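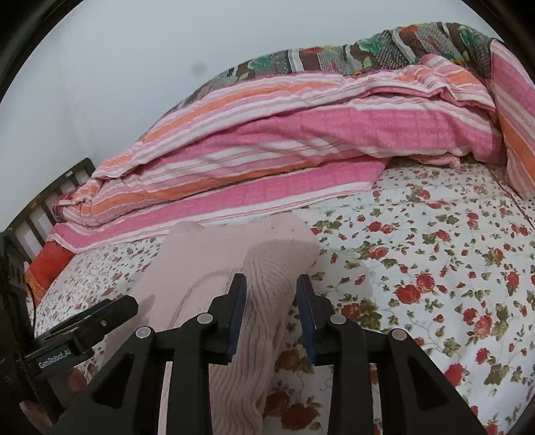
How do I fold a ribbed knit so it doesn't go out of shape? (and what do I do with all this bedding)

Asked by Lingyun Yu, November
Reading time: 5 minutes

We use cookies to remember your settings. By carrying on you agree to this.

Hello all! Long-time reader, first question. I'm having a grand sort-out of the bedroom and I've got everything on the bed at once. There's the rose sheet, which is staying put, then a stripy blanket in pink and orange and white that I love to bits, a patterned quilt with leaves and little flowers on it, and one light pink knitted piece with wavy ribs running down it.

The blanket and quilt I can more or less manage. The knit is driving me up the wall. Every time I fold it, it either springs open again or I get a crease straight across the ribs, and by the time I want it again it looks as if somebody has sat on it for a month. One part of it is much flatter than the rest too, and I can't work out whether I should be folding along the line where it changes or well away from it.

It's also got a few small dark specks in the ribbed part. I'd like to deal with those before it goes away, but I'm nervous of rubbing at it.

The cupboard has one deep shelf and one shallow one. My mum hangs everything and says folding is for shops. My sister rolls everything. Who's right? I'm really enjoying this sort-out, by the way, I did the whole chest of drawers before breakfast and I'd love to finish the bed before I lose steam.

Edited to add: there's no care label left on the knit, I cut it out ages ago as it itched. Yes, I know.

3 answers

Mahmoud El Idrissi
Top contributor, 1,295 answers

Oh, lovely question, I could talk about folding knits all afternoon! Sorry to your mum, but please don't hang it. A knit on a hanger is holding up its own weight all day long and the ribs slowly pull out lengthways. Fold it, or roll it very loosely.

The thing with ribs is that they like to be folded the way they already run. So:

Lay it out flat on the bed, ribs pointing towards you, and pat it (pat, don't tug) until the edges are straight. A bed is far better than a table for this, the sheet grips it a bit and it stops sliding off.

Bring one long side in by a third, then the other side over the top. Both those folds go along the ribs, so they hardly show.

Now you have a long strip. Roll it up from one end, loosely, as if there were a rolling pin in the middle. If you've got a spare pillowcase, bunch that up and put it in the middle for real. You get no sharp crease across the ribs at all and it sits on a shelf quite happily.

As for the flatter part, I'd start rolling from that end so it's on the inside and the bouncy ribs are on the outside, where they've got room. I wouldn't fold on the change-over line. Two textures meeting is usually where a knit starts to look tired.

Specks: try them dry first. Put a strip of sticky tape over your finger, press and lift. If they're fluff or bits off something else they'll come up with the tape. If they don't, hand wash the whole thing in cool water, with a small squeeze of something made for woollens. I use the Radwan one, a 500 ml bottle lasts me ages, but any will do. As you've no label I'd treat it as wool even if it might not be. Press the water out in a towel, then dry it flat. Don't put it away until it's bone dry right through the ribs, they hold more water than you'd think.

For the blanket and the quilt, the quilt goes at the bottom on the deep shelf and the blanket goes on top of it. Quilt in half, in half again, then in thirds, with the fold facing out so you can pull it without bringing down the lot. If you do the blanket with the stripes running along the front edge it looks gorgeous, too. I open my cupboard sometimes just to look at it!

Knit on the shallow shelf all by itself. Please come back and tell us how it went.

41 people found this helpful

PrenierLane
Member

vacuum bags. get the big ones. did all my mum's spare bedding in nearly 30 minutes and it went down to nothing, couldn't believe it, brilliant things

Reply from Mahmoud El Idrissi: Great for a synthetic duvet, but I'd keep the knit well out of one! Squashing is exactly what flattens the ribs. I'd go easy with the quilt as well if it's got a cotton filling, mine came out with creases that took till spring to drop.

Reply from PrenierLane: fair enough, didn't think about the knit. still say do the blanket

2 people found this helpful

Jirneck
Member

Agree with nearly all of the first answer and I'm so pleased to see somebody else sticking up for the pillowcase in the middle. Just a few bits to add.

If you're using the blanket through the winter, don't put it in the cupboard at all. Fold it in thirds lengthways and lay it across the foot of the bed. It's warm, it's handy, and pink and orange stripes on top of a rose sheet sounds really cheerful to me. I've got florals and stripes together all over the house and I love it.

With quilts, change where you fold them. I take mine out when the clocks go back and again when they go forward, give them a good shake out of the window and fold them differently, halves one time and thirds the next. Otherwise you get a worn line along the same place, and on a patchwork sort of quilt it always seems to land on the panel you like best.

I line my shelves with an old cotton sheet. The shelves in our cupboard (a Zodby one, came with the house) have a rough edge that catches on anything knitted, and I lost a good scarf to it before I twigged. Run your hand along the front of yours before you put the pink one in.

And your sister isn't wrong about rolling, she just wants to do it more loosely!

17 people found this helpful

Comment from Lingyun Yu:
Thank you, thank you! The thirds and then the roll worked a treat, I've done it with a pillowcase in the middle and it's sitting on the shallow shelf looking very smug. Tape got most of the specks, and I'll wash it for the others next time it comes out. The blanket is staying on the bed as Jirneck said. I've told my sister she was half right and she's taken it as a full win. Off to tackle the towels now, and if anyone has a way of folding a fitted sheet that doesn't end in a ball, I'm all ears.

Comment from Mahmoud El Idrissi:
Start a new question for the fitted sheet! I have thoughts!

Get our household tips by email once a month. You can unsubscribe at any time.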